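Section 4: Setting up your first shared list

Now the fun part! Once Ova is on your phone and you've signed in, you can build a household list that everybody at your place can add to, tick off and colour in.

Before you start
Check that your phone has at least 100 MB free and that you know your household name (ours is Vastville, and you'll see it in the screens).

1. Open Ova and tap Lists, then New List.

2. Give the list a short name. "Groceries" is fine, but "Saturday barbie" or "Nan's visit" works just as well, and you can change it whenever you like.

3. Tap Add Item and type the first thing that comes into your head. Ova saves as you go, so there's no Save button to hunt for.
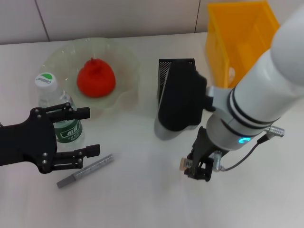 4. To add a lot of items at once, type them with commas in between. Ova splits them into separate lines for you (try it with a whole week's shopping, it's a treat to watch).

5. Tap the small tag beside an item to choose a category. You can have up to 43 categories, though most homes are happy with far fewer.

Note: Categories belong to the household. If Analyn renames Pantry to Cupboard, it changes for Jericho too.

6. Tap Done to go back to your lists.
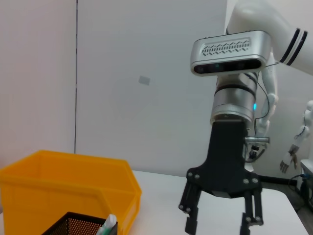 Inviting the rest of the household

1. Open the list and tap People.

2. Enter an email address or show the join code on your screen. The code lasts 2 hours, then Ova makes a fresh one.

3. Choose Can Edit or Can View. Can View is great for kids who like to see what's for tea but shouldn't be ordering over 100 ice blocks!

Caution: Removing a person also removes their private notes from the list. Ask them to copy anything they'd like to keep.

Picking list colours

Every list can have its own colour, and lists in the same folder look lovely in matching shades. Press and hold the list name, tap Colour, then slide along until you find one you like. Silver and the other glitter finishes are under More.

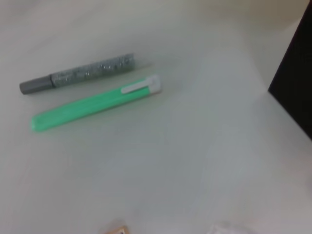
Silver glitter marker on a pale tabletop.

If a colour doesn't show on someone else's phone, ask them to pull down on the Lists screen to refresh. Printing is covered in Section 5.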